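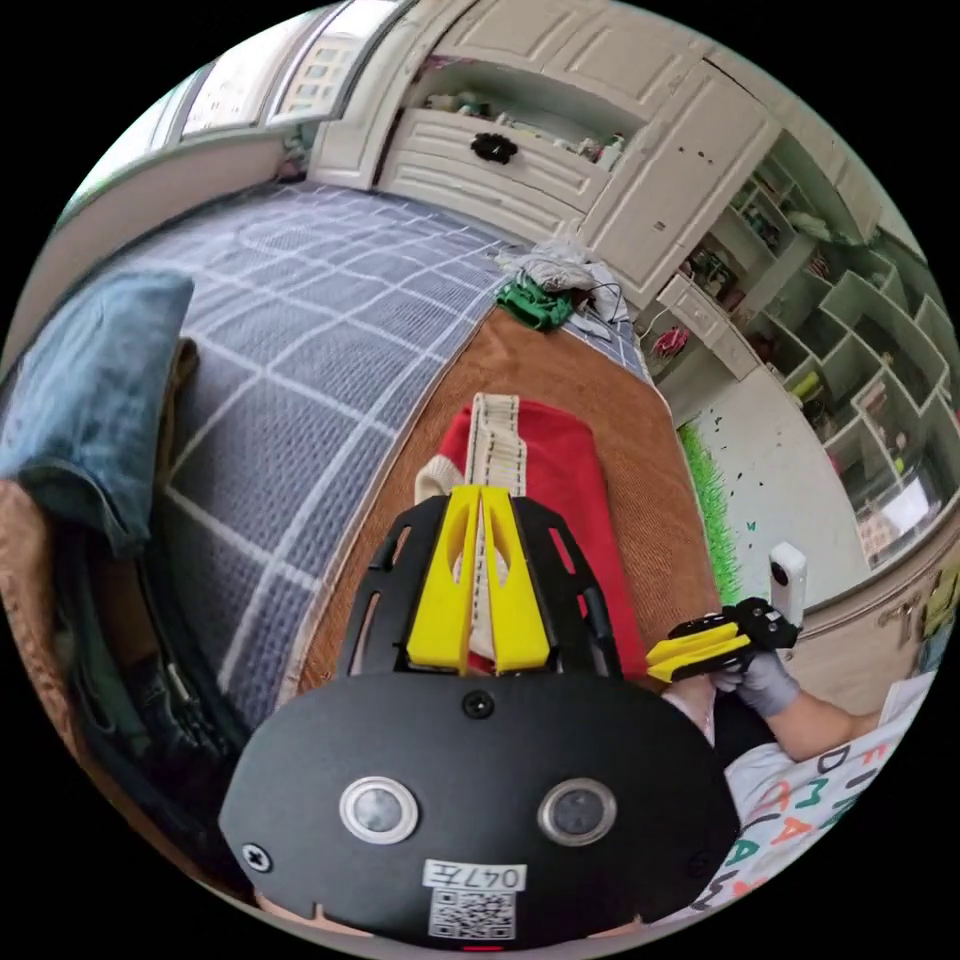 Why does the red always run into the cream in the first wash and hardly ever in the third? Loose dye. Whatever never properly fixed to the fibre comes out early and settles on the palest thing it can find.

2019-05-22
Vimala Varghese, dye bench

Second go at the rinse trials. The first go is on the previous pages and should be read with sympathy.

Yarn is the Dravlow wool, cream undyed and the red we bought in ready dyed in December, when it was cheap. I have begun to understand why it was cheap. Lavanya wound the test skeins and knitted the swatches, red with a cream stripe, same tension all through, which is more than can be said for mine.

Set up 4 basins. Two with plain cool water, two with a splash of white vinegar. Everything went in flat and was left alone for the length of one tea break. Armelle's tea breaks are not a standard unit, so the clock by the door was used.

Plain water, cool: pink by the time I had sat down. Cream stripe came out the colour of a healed graze.
Plain water, cool, swatch rinsed beforehand until it stopped giving colour: much better. Faint blush on the edge stitches where the yarns cross at the back.
Vinegar, no pre-rinse: water pink again, stripe pink again. I had been promised great things of vinegar by every aunt I own. It smells like a chip shop and does not appear to hold back dye that was never attached.
Vinegar, pre-rinsed: can't tell it from the plain one. Bhavana thinks she can. She wasn't told which was which and picked the wrong one, then said the light was poor. The light was fair enough.

So the pre-rinse is doing the work. For the pattern sheet I'd say: rinse the red in the skein, before knitting, until a white rag pressed on it comes away clean. Dull advice, and it adds a day for drying.

Drying. Swatches left folded wet on the rack marked themselves where red lay on cream, even the good ones. The ones laid out flat with a towel between did not. Vasanthi has been saying this since she got here and has been very decent about not saying it again.

Tried the Prener colour-catching sheets as well. The sheet went a lovely even pink, and so did the stripe, a bit less. Not a fair test, I used warm water by mistake (tap on the left is the warm one, in spite of the blue dot). Repeat with cool before anybody orders a box.

Rodrigues rang about the June... no, about the next batch of wool, wants to know if we are taking the red again. Told them I'd ring back. Would like to see a cone from a different dye lot first, and not the one from the window display.

To do:
- rub test, dry and damp, on the pre-rinsed swatches
- colour catchers again, cool
- swap the dots on the taps
- find out who has the good scales. The spare set weighs everything 2 grams over, including nothing
- label the vinegar. Armelle nearly made a salad dressing out of the dye bench bottle

Swatches are pegged in the cupboard in basin order, left to right. Please do not tidy them.

Pulidton Textile Workshop | Contact the dye bench | © Pulidton Textile Workshop | Back to top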